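Likside parallel gripper with simulator package - review after one bad month

Rating: 2 out of 5

I bought the Likside gripper for the reason most people in small shops buy one, namely that the good ones cost more than my car. Mine came with the two-finger hand, a cable that is almost long enough, and a license for the simulator, where you are supposed to break things for free. I got my money's worth on the breaking.

Setup was fine. The manual is 28 pages and most of them are warranty. I had the model loaded and the fingers opening and closing in the simulator by lunch, and I was pleased enough to send a smug message to Veronika Lehner, who had told me to wait for the next version. I would like that message back.

The trouble is the close command. You set a force limit, you tell the hand to close, and it is meant to stop when it meets that limit. Mostly it does. But if the connection hiccups while the fingers are moving, the controller forgets the limit you set and goes back to the factory one, and the factory one is the maximum. There is no beep and no warning light. The status page goes on showing your nice gentle number while the fingers squeeze for all they are worth.

I found this with a foam block, thankfully. It used to be a square foam block. I then spent two evenings in the simulator trying to get the same fault to show up there, dropping the connection on purpose in the middle of a grasp, over and over, in a room with furniture much nicer than mine. 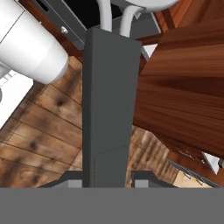 It never did. The simulated hand keeps its force limit through any dropout you care to throw at it, so whoever wrote the simulator had a clear idea of how the thing ought to behave and did not pass it along to whoever wrote the firmware. I ran 312 closes that way and every one was perfect. On the real hand I got the fault twice before I finished my coffee.

Support was polite. Engelbert Hämmerli answered my first ticket and asked whether I had tried a shorter cable (see above, re: the cable). Gertraud Schnyder took over the second one, reproduced the fault the same afternoon and called it "a known behavior on reconnect." I asked where it was known. She sent me a link to a release note for a different product.

Her workaround is to send the force limit again before every single close and to refuse to move if the controller reports a fresh connection. That works so far, and it took me eight lines of code. It does nothing for a dropout halfway through a close, so I also put the emergency stop where my left hand rests, and I don't put fingers near the thing while it has power. You shouldn't either, whatever the quick-start sheet says about guiding parts in by hand.

Good points: the fingers are stiff, the mounting holes line up, and the simulator looks great and runs on an old laptop. If you only want the simulator, it is a solid four.

A firmware fix is promised for later in March. I'll change the rating if it arrives and the foam survives.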